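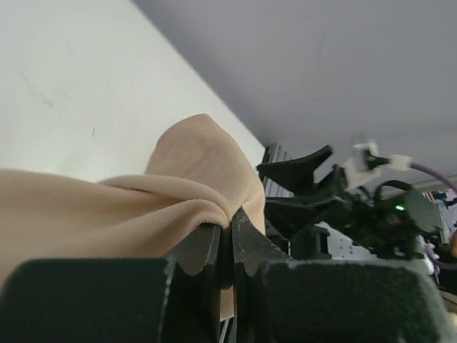
Télémètre de golf Nuvdale 60

Télémètre laser pour joueurs et cadets, grossissement 6x. Mesure jusqu'à 2 000 m sur surface réfléchissante, moins sur drapeau. Mode pente désactivable pour les compétitions - un témoin reste visible sur le boîtier.

Alimentation : une pile CR2, 3 000 mesures
Étanchéité : IPX4
Réf. : Nilden 30
Livré avec dragonne et étui

Distribution : Mac Giolla. Réassort prévu en avril.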